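What I'd budget differently for a two-gripper table

Several people have written to ask what it costs to set up a small station for recording hand-held gripper work, so I am putting my notes in one place. I did the purchasing for ours at Gillstead. Our budget was 2,000 for everything except the grippers and the computer, which came out of a different pot. I am leaving out the prices of those two because they were bought before I joined and I only have the invoice for one.

The short version is that I spent too much on the table and too little on cables and spare fingers.

The task we planned around was bag handling. You have a soft black bag and a wire stand, and the person works with a gripper in each hand. It sounds like it needs very little, and on the table itself it does. 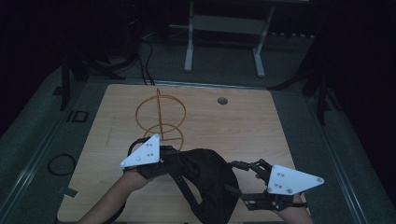

Page last changed: May, evening. Added the part about spares and fixed the total for stands.

I started with the table because it was the easiest thing to picture. I wanted a pale top with rounded corners, and I wanted a hole in it for cables. I got all of that and paid 500 for it, a quarter of the money. Elisa Gatti, who handles our accounts, asked me at the time whether a cheaper one would do. I said no. I would say yes now. The top has a thin line down the left part and it makes no difference to the work. If I were buying again I would look at used office tables first and check only that the top is flat and doesn't wobble when you lean a forearm on it.

The cable hole is nice to have. I would not pay extra for it.

Stands were next. I had written down one tripod in the first plan. You will want a second, and you will want to know the footprint with the legs spread. I measured the table and the rails and forgot the legs, so the first layout I drew on paper did not fit the floor. Draw the legs. I also suggest ordering both stands at once from the same seller, which I did not do, and I paid shipping twice.

Then the grippers themselves, or more exactly the parts that wear. My first spreadsheet had no line for fingers at all. I had treated the gripper as one item that you buy and then own. The fingers touch everything you pick up, and they touch the table too, so they need to be listed as a consumable like tape or gloves. Look at them closely before you decide how many spares to order.

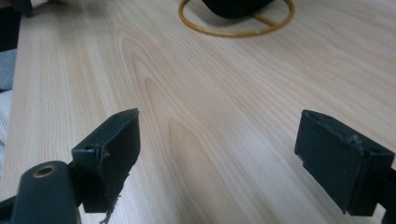 Gripper fingers over the tabletop, with the yellow wire stand at the back.

I got quotes for replacement fingers from two shops, Grinix and Fahmy. Grinix wanted a minimum order that was more than we could use in a year. Fahmy would make a small batch but the wait was longer. We went with Fahmy and I put in the order early, which I recommend. The quote covered the fingers only. Screws were separate, and so were the brass inserts, and I had to go back and ask for both. When you request a quote, send a list of every part down to the screws and ask for each one to be priced on its own line.

Ask the same shop about the white marker plates while you are at it. One plate for each gripper, plus one spare, is what I would put in the plan. The hole pattern has to match what you already have, so send a drawing with measurements.

Task objects are cheap and I still managed to get this wrong. I bought one bag and one stand. The bag was fine for trying things out, but fabric changes shape as you handle it, and I should have bought several of the same bag on day one. The store had stopped carrying it by the time I went back. I set aside 50 for objects and would double that now. It is a small number next to the rest and it holds everything up when it runs out.

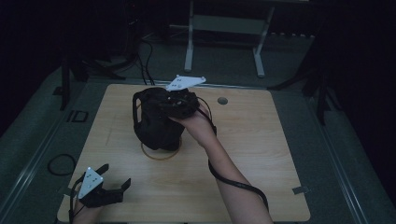 Cables are the other line I got wrong. Each gripper has its own cable, and it has to reach past the edge of the table with slack left over for the arm to lift and turn. I ordered by measuring in a straight line from the table to the computer. Measure along the floor, then up, then out to the full reach of whoever on your team has the longest arms, and add some. Extra length can sit coiled on the carpet. A short cable has to be bought again.

For storage and small hardware we used Werex, mainly because they take purchase orders and ship clips and brackets in small quantities. I have no strong opinion on them.

If you want to copy my revised plan, buy in this order: cables and spare fingers, stands, objects, and then the table with whatever remains. Keep up to 500 unspent until people have used the station for a while. I spent our reserve in the first month on a nicer chair, and I had to ask Elisa for more when the cable order came in.

I still need to write up the lighting, which was a separate purchase.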